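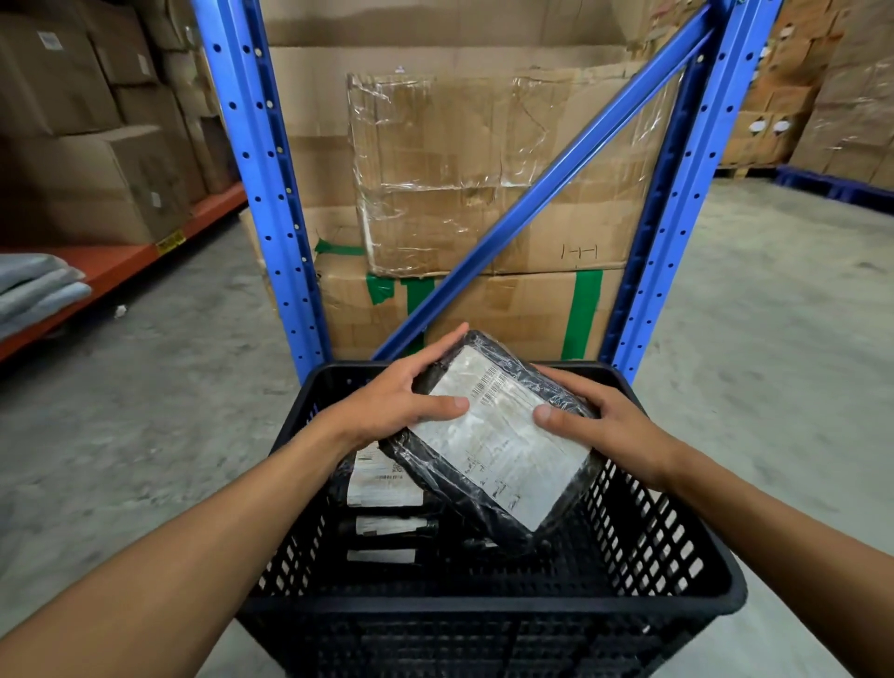

27/11/2018

Black crates, black parcels

Back on the small parcels today. Started at ten to seven, still dark, and the heaters at the loading end weren't on yet, so I kept my coat on under the hi-vis until first break. Tuva Rønning had put the list up and I was down for the soft goods aisle again, which suits me. You can get on with it.

The job is simple enough. The parcels come in the black crates, the ones with slots all down the sides, and each one has to be lifted, the label checked against the sheet, and put back label up and facing out. Anything that has a torn label or the wrong route on it goes to the desk. The parcels are nearly all the same sort, flat and wrapped in black plastic with a clear layer over the top, and the clear layer is what slows you down. It creases across the barcode and you have to press it flat with your thumb before the thing will scan. By eleven my left thumb was sore from it. I must remember the gloves with the cut-off tips. They are in the other bag.

I have worked out that they sit better stacked flat than stood on end. Stood on end they look tidy for a minute and then slump, and then the labels are facing all ways and the next person has to take everything out again. Flat, with the label ends all towards the same side, you can read most of them without moving them much. I did the whole aisle that way. The Siltier ones are the worst for sliding as the plastic is slippery on itself, so I put those at the bottom where I could.

We had 515 on the sheet for the day between us. I don't know who comes up with the figure. Tuva said it was meant to be fewer but Kotden had sent theirs early, and the Poltley lot from yesterday hadn't gone out. So the bottom shelves were full before we began and we had crates on the floor in front of the racks, and every time the pallet truck came through we had to shove them in and then pull them out again. My knees know about it tonight.

Break at ten. Tea from the machine, which was out of milk, and half of the cheese roll. Rang the surgery about Mum's prescription and was on hold for most of it. They say Thursday's no good and to try again in the morning. I will need to do it before I leave the house.

Second half went quicker. I found two with the labels stuck on crooked so that the barcode went round the corner, and those had to be redone at the desk. One had a label on top of another label. I peeled up a corner and the one underneath was for Ljungberg, so it had already been somewhere and come back, or else somebody grabbed a used bag. Took it to Tuva. She looked at it for a long time and put it on the shelf behind her with the others. There's quite a row of them there now and I don't think anyone has been through them since the summer.

Asked her about December while I was there. It will be extra shifts for anyone who wants them and she needs names by the end of the week. I said yes to the early ones and no to the nights. I did the nights last year and was no use to anybody at Christmas. The extra would cover the car, which needs two tyres, and the man at the garage wants 70 each for them, fitted. I could ask elsewhere but he has always been fair and he doesn't find other things wrong while it's up on the ramp.

Lower back not too bad, considering. What helps is pulling the crate right up to you and keeping your elbows in before you lift anything, and tipping the parcel towards you so you read it on the way up. If you lift it straight out you end up turning it over twice. I showed the new lad this and he did it for one crate and then went back to his own way. He's quick though. He'd finished his side before I had done mine and came round to help, which was decent of him.

Finished a bit after three. All the crates were off the floor by then bar a handful at the far end that are waiting on a new sheet. Swept up the bits of plastic, there is always more of it than you think, and it sticks to the broom. Found one in my hood when I got home.

Soup and toast for tea. Washed the hi-vis by hand and hung it over the bath. Put the gloves in the right bag, and the number for the surgery on the fridge door. Bed at nine if I can manage it.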